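Equipment Planning Report, Bin Picking Station
Student Project, Track B (Automation)
June 26, 2024

1. What we were asked to do

Write a purchase plan for the second bin picking station. The first station is the one we work on now. Department wants one list with prices, one page on why, and a schedule. This is the long version, the one page is a separate file. Budget lines are in section 4, skip there if you only want money.

Short version: buy a second gripper finger set, buy a proper bin mount, do not buy a new arm, wait on the camera.

2. Where we started

The arm was already in the lab so it cost us zero. Same for the table. Everything else came out of the project account or out of drawers. We started in March with a list that was way too long. It had a conveyor on it. The conveyor is gone.

What the station has to do: pick mixed items out of one compartment and put them in the other one. Items are household stuff, soft and hard, because the course wants mixed material. No two alike. That decides almost everything in the budget, since a gripper that is good with a hard block is often bad with cloth.

We looked at a suction cup first. Fine on flat packages, bad on fabric and on anything with a lot of corners. The finger gripper handles more kinds of item but needs more care near the bin walls. We went with fingers. Suction is in the list as an option only, see 4.

3. Current setup and what it taught us about buying

Bin is the part we underestimated. It has to stay in the same place all day or the pick positions are off, and the arm can push on it when it goes in low near a wall. In the first plan the bin had no mount at all, the money line just said "bin". Then clamps got added. Clamps are cheap and they hold, but they take space at the sides, and the handles stick up where the arm wants to pass. So we lose some approach angles. A mount from below would give those back.
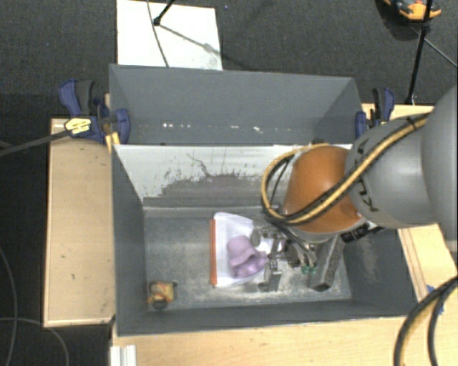

Fig. 1. Reaching into the front compartment with mixed items. Note clamp position at both sides of the bin.

Wear is the other thing. The bin floor and walls are scuffed, you can see it in Fig. 1, mostly pale marks on the gray and a jagged scratch on the back inner wall. Not a problem for the picking as such. But it matters for vision, the software has to ignore marks on the background, and a bin that looks different every month is a pain. So we plan bins as a consumable now and not as a one time purchase. One spare in the cabinet from the start.

Cables and hoses. Our hose goes outside the arm, bundled with the cable and tied. Works. It does mean every path has to be checked for snagging, specially when the wrist turns a lot. A dress pack from the arm maker was quoted and it is too much for a student station. Ties and a longer hose are in the budget instead.

4. Budget

All prices in dollars, before tax. Two quotes came in, Trusside and Wornon. Kelemen only sells full cells and did not want to split one up, so they are out.

Gripper fingers, spare set (Trusside): 116
Bin mount, clamps from below, plus spare bin (Wornon): 718
Hose, ties, fittings: from lab stock, no cost to us
Test items: from home, no cost
Suction cup kit: option, not priced in yet
Camera: on hold

Total for the priced lines is 834.

The mount is by far the biggest line and we know it looks silly next to the fingers. Wornon's price includes the plate, the hardware and the spare bin. Trusside also quoted a mount, cheaper, but it fits only their own bins and those are deeper than ours. Deeper bin means the wrist has to go further in and we already have trouble at the walls. So no.

We considered making the plate in the shop. Material is cheap but the shop time is booked out and we would need somebody to check the drawing. If the department says no to the 718 then this is plan B.

5. Things we decided against

New arm. Reach is enough for both compartments. Nothing in the task needs a bigger one.

Conveyor. See section 2. Would be nice to look at, adds a whole safety review.

Pitus software license. We tried the demo. Good for planning, has a nice collision view, but the license is per year and per seat and our own scripts do the same job slower. Ask again next year when there are more people on it.

Second table. We measured the one we have and a second station fits if the storage shelf moves. Shelf has to move anyway.

6. Schedule

Delivery time from Wornon is around 6 weeks, that is the slow one. Trusside ships from stock. So order the mount first, the day the budget is approved, and the fingers whenever. Mounting and re-teaching the positions we plan as 2 days, could be less if the plate is flat.

Do not take the clamps off the old station until the new mount is tested. We need one station that runs at any time for the other course groups.

7. Risks

- Mount arrives late. Then second station starts on clamps, same as now, and we live with the lost angles.
- Fingers wear faster than planned. No data on this yet, we did not log it from the start. Should have. Log sheet is now at the station.
- Soft items. Cloth can fold under the gripper and go against the wall. More finger sets do not fix this, its a grasp planning thing and belongs in the other report.
- Price changes. Both quotes run out at the end of the summer.

8. Open points

Who owns the spare bin, us or the lab. Needs an answer before ordering becuase it changes which account pays.

Suction kit price still missing, Trusside was asked twice.

Camera: waiting on the vision group to say what resolution they want. Until then the line stays empty and we keep using the one we have.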